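Warum hallt es in großen Räumen?

Geh mal in eine leere Turnhalle und ruf laut »Käsebrot!«. Du hörst das Käsebrot noch eine Weile, obwohl dein Mund längst wieder zu ist. Zu Hause auf dem Sofa klappt das nicht. Da ist das Käsebrot sofort weg.

Geräusche sind Schwingungen in der Luft. Wenn du rufst, stößt du die Luft vor deinem Mund an, die stößt die Luft daneben an und so weiter. Ziemlich schnell geht das: Der Schall schafft in einer Sekunde mehr als drei Fußballfelder. Dann kommt meistens eine Wand.

Eine glatte, harte Wand hat keine Lust auf Schall und wirft ihn zurück. Er saust zur nächsten Wand, von dort zur Decke, dann zum Boden. Bei jedem Aufprall verliert er ein bisschen Kraft, und irgendwann ist er so schwach, dass du ihn nicht mehr hörst. Bis dahin sagt man: Es hallt.

In einem großen Raum sind die Wege zwischen den Wänden lang, deshalb dauert das. In der alten Markthalle von Serken kann man nach einem Händeklatschen 4 Sekunden lang zuhören. Wer dort einen Vortrag hält, muss langsam reden, sonst purzeln die Wörter übereinander. Der Bürgermeister redet trotzdem schnell.

Und das Sofa? Weiche Sachen schlucken Schall. In Kissen, Teppichen und Vorhängen sind unzählige winzige Löcher, in denen sich die schwingende Luft müde reibt. Auch Menschen schlucken Schall, vor allem mit dicken Pullovern. Ein voller Konzertsaal klingt darum anders als ein leerer – bei der Probe ist das Orchester oft entsetzt.

Hall und Echo werden gern verwechselt. Beim Hall verschwimmt alles zu einem langen Klang. Beim Echo kommt dein Ruf als eigenes Wort zurück, zum Beispiel von einer Felswand. Dafür muss sie mindestens 17 Meter entfernt sein, sonst ist der Schall zu früh wieder da und dein Ohr macht aus beidem einen einzigen Ton.

Probier es aus: Klatsch einmal im Badezimmer, einmal im Treppenhaus und einmal mitten im Kleiderschrank zwischen den Wintermänteln. Im Schrank klingt es wie gar nichts. Sag vorher jemandem Bescheid, was du da drin machst.

Text: Marlene Rathjen

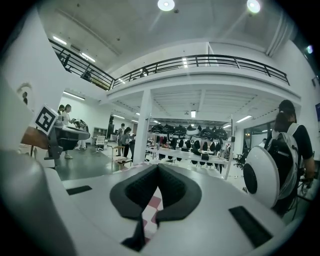 Große, helle Halle mit Zwischengeschoss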